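Data > Humanitarian > Incident records > Maltham Aid Incident Set

Aug 22, 2025
By the Dalsgaard data desk

# Maltham Aid Incident Set

A table of reported attacks and other incidents that affected medical posts, ambulances and food convoys in the Susetti border districts. Each row is one incident. The set has 115 rows in this release.

## Sources

We read public statements from relief groups, local radio bulletins and notices from district health offices. Of all rows, 65 have two or more sources which do not depend on each other. The rest have a single source and are marked `single` in the column `support`. Please do not mix the two groups without saying so in your text.

## Columns

- `id` – fixed number, never used again after a row is removed
- `day_reported` – day of the first public report, which can be later than the incident
- `district` – one of 16 districts, spelled as on the Bultmont map sheet
- `target` – clinic, ambulance, store, convoy, staff housing
- `harm_low`, `harm_high` – lowest and highest number of people harmed in the sources
- `support` – `single` or `multi`
- `note` – free text in English, translated by us

When the sources do not agree about the harm, we keep both numbers and do not calculate an average. An empty cell means that no source gave a number. It does not mean zero.

## Known problems

Districts with no radio station are reported less. The spelling of village names inside `note` is not uniform. In the June release, 2 rows described the same convoy; they are now joined under the older `id`. The column `target` had the value `other` before, and we divided it by hand, so small mistakes are possible.

## Use

The table is free for research and news work if you name the set and the release. Exact positions are left out on purpose – please do not try to add them back. Corrections are welcome through the issue page, with a link to the source.

## Files

- `incidents.csv` – the table
- `districts.csv` – names and codes
- `CHANGES.md` – differences between releases
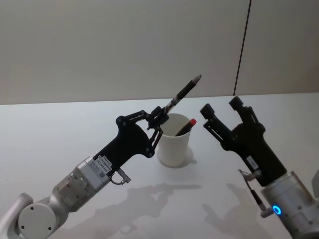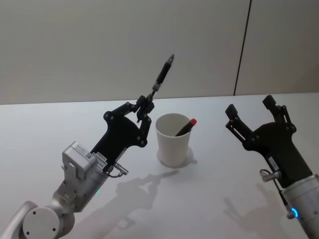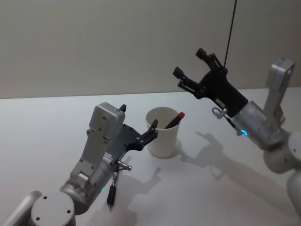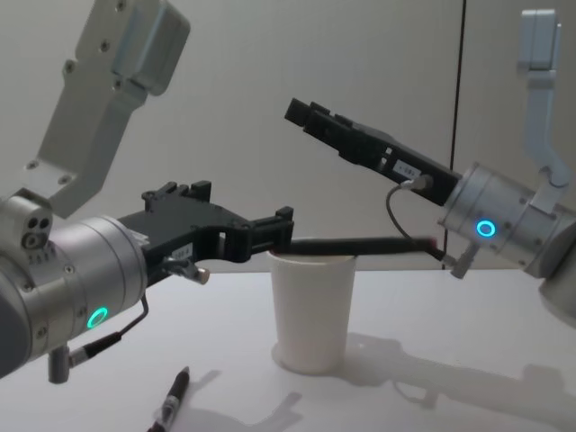 Two robot arms at a white tabletop.

Related items

- Bultmont map sheet, district names
- Susetti road closures, weekly table
- Maltham set, June release
- How Dalsgaard checks a source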